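Blanket swap at Sterner Hall fills up fast

May 18, 2023

If you were anywhere near Sterner Hall this past weekend, you probably saw people walking out with their arms full of quilts. I was one of them! The spring bedding swap came back after two years off, and I have to say I had forgotten how much fun it is to dig through other folks' linens.

The rules are the same as before. You bring clean bedding you don't want anymore, you get a ticket for each piece, and you trade your tickets for whatever catches your eye. Pillows have to be in good shape and the check-in table does turn away anything with rips. I brought two sheet sets and a bedspread I bought in April and regretted right away (it was mustard, and my bedroom is not a mustard kind of room).

Zingate, the laundromat over on the corner, ran free wash loads the day before for anyone bringing stuff in. The line there went out the door by noon, and I ended up chatting with a couple who had driven in from Cero with a trunk full of flannel. They told me they were hoping to go home with less than they came with. I saw them later and their trunk was just as full – mostly kids' blankets this time.

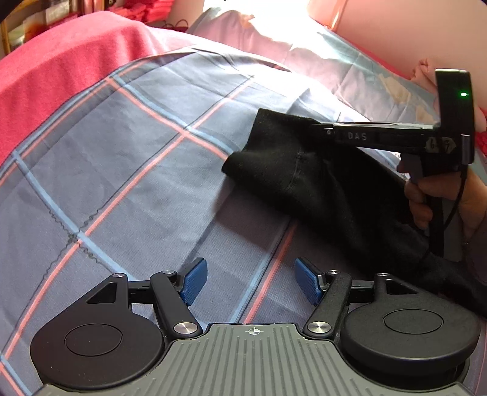
So when is the next one? Organizers are aiming for the fall, once the hall's floor has been redone, and they'll post the date on the front doors.

The early crowd did the best, as usual. Doors opened at 7 in the morning and the heavy winter comforters were gone before I had finished my coffee. Fleece went quickly too. If you wanted twin sheets, though, you could have shown up at closing and still had your pick, and king size was hard to find all day long.

Around 100 people came through, according to the sign-in sheet, and that's a lot for a hall with one working bathroom. It got pretty warm in there by late morning. Somebody propped the side doors open and that helped, but I'd wear short sleeves next time.

Kaewmanee, the noodle place next door, set up a table outside with iced tea and spring rolls, and I'm a little embarrassed by how many times I went back. They sold out before lunch and had to send over to the kitchen for more.

Whatever was left on the tables at the end of the day got boxed up for the animal shelter, which is always short on old towels and blankets. You can still drop things off for them at the hall through the end of the month – just use the bin by the side entrance and please, no feather pillows.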